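3.2 Containers and bar stock

The parts used throughout the study are plain rectangular bars in two lengths. The longer bars are coated reddish brown and the shorter ones dark green, so that length can be read from colour by a person standing at the bench. Both come from a single order placed with Fero and were cut, deburred and coated before delivery. We did no further work on them beyond wiping off the packing oil. Bars with a visible burr or a chipped corner on arrival were put aside and play no part in what follows.

Bars were chosen over the brackets and pressings used in our earlier work for a practical reason. A bracket hooks on its neighbours, and the way a heap of brackets settles says as much about the hooks as about the container. A rectangular bar has flat faces, no recess and no preferred end. It can lie on a face, lean on a wall or rest across another bar, and these states are easy to name and to agree on.

The container is an open sheet-metal bin with flared sides, of the pattern sold for loose parts storage. Bins of this sort are common in small workshops and are seldom new. Ours were taken from the stores at Notton after several years of ordinary use and we left the inner surfaces as we found them. A polished or freshly painted bin would have been simpler to describe, but the friction between part and floor would then have been that of a surface rarely met in practice. The floors carry the scuffing that comes from dropping and raking metal parts, and we made no attempt to even it out.

Each bin was set on a wooden tabletop and kept within pencilled corner marks. The tabletop was checked with a spirit level at the start of each session and packed with card where needed. Small tilts matter more than might be thought: in the pilot runs in May a bench leg standing on a cable cover was enough to bring most of the short bars to one side.

3.3 Filling procedure

A fill begins with an empty bin. The bars are counted into a cardboard tray, turned over by hand several times, and tipped into the bin from the height of the rim in one movement. The tray is withdrawn without touching the bars. Nothing is pressed down, spread out or straightened afterwards. If a bar leaves the bin during tipping, the whole fill is discarded and repeated.

Two filling levels were used. In the dense level the floor is fully covered and bars lie over one another in several layers. In the sparse level only six bars are present, three of each colour, and most of the floor remains open. The sparse level stands for a bin near the end of its contents, a condition which is poorly covered in the earlier literature on mixed stock. Cieślak's rule for judging when a bin should be topped up, for instance, is stated for full and half-full bins only, and gives no guidance on how the last few parts are likely to lie.

In all, 1,000 fills were made, of which 628 were at the sparse level. We weighted the work towards the sparse level on purpose. With few bars the outcome of a single tipping depends heavily on the first contacts with the floor and walls, and more repeats are needed before a pattern can be separated from chance. A further 28 fills were discarded under the rule given above and are not included in either number.

3.4 Recording of resting positions

For each fill we noted the resting state of every bar under one of four headings: flat and clear of other bars; flat but touching a neighbour; leaning on a wall; and resting across another bar. The headings are exclusive and are applied in reverse order, so that a bar which both touches a neighbour and leans on a wall is entered as leaning. Direction was recorded separately, by eye, as along the bin, across the bin or slanting. No attempt was made to measure the angle more closely. Trials with a protractor plate showed that two observers would agree on the three classes but differed by several degrees on the reading itself, and the finer figure was never used in the analysis.

Position was entered on a printed grid of the floor. The floor holes are convenient landmarks for this, and the grid sheets were drawn with the holes in place so that the observer could register the sheet without a ruler. Fig. 4 gives a view into one of the bins with red and green bars on a mostly open floor.

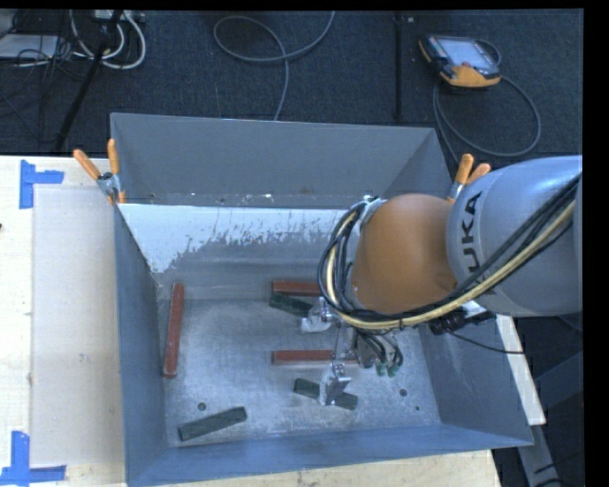 Fig. 4. Sheet-metal bin with three long (red) and three short (green) bars; dark round holes are visible in the floor.

Two features of the layout in Fig. 4 are relevant to the recording method. The first is the bar beside the left wall, which lies nearly in line with it. Bars near a wall were the most frequent source of disagreement between observers, as a bar lying at the foot of a flared side and a bar leaning slightly on it look much the same from above. We settled these cases with a strip of thin card: if the card could be passed under the whole length of the lower edge at any point, the bar was entered as leaning. The second is the difference in direction between the colours. The other two red bars lie horizontally in this view, whereas all three green bars are slanted. A single fill proves nothing, and the question is taken up over the full set in Section 4.

The floor itself gave some trouble. Worn metal returns light unevenly, and cloudy reflections of the kind seen in the figure can hide the edge of a dark bar when viewed from the wrong side. Observers were therefore asked to look at each fill from at least two sides of the bench before writing anything down. Room lighting was left on at all times and the blinds were kept closed - daylight moving across the bin in the afternoon had made the early sheets hard to compare with those from the morning.

3.5 Repeatability

To check the recording we had 900 of the fills read by two observers working separately. The second observer was given a blank grid and did not see the first sheet until both were complete. Where the two sheets differed, the bars were left in place and the fill was read again by both together, and the agreed entry was used. Disagreement was concentrated in the two headings described above, namely leaning bars and bars that touch a neighbour at one corner only.

A touching corner is awkward to judge. We adopted the working rule from the Treltholm sheets, under which two bars are taken as touching unless a slip of ordinary paper can be drawn between them without moving either one. The rule is slow, but it gave the same answer on repeated use and did not depend on the eyesight of the person applying it. It could not be used deep in a dense fill, where a hand cannot reach without disturbing the upper layers, and touching bars in the lower layers were left out of the dense totals for that reason.

Wear on the bars was followed by weighing a marked set at the end of each week. The loss of coating was confined to the corners and we found no link between it and the resting states. The last weighing was made on Sunday, July 18, 2021, after which the bars were withdrawn and the bins returned to the stores. The grid sheets have been kept in the order in which they were filled in, with the discarded fills marked in the margin.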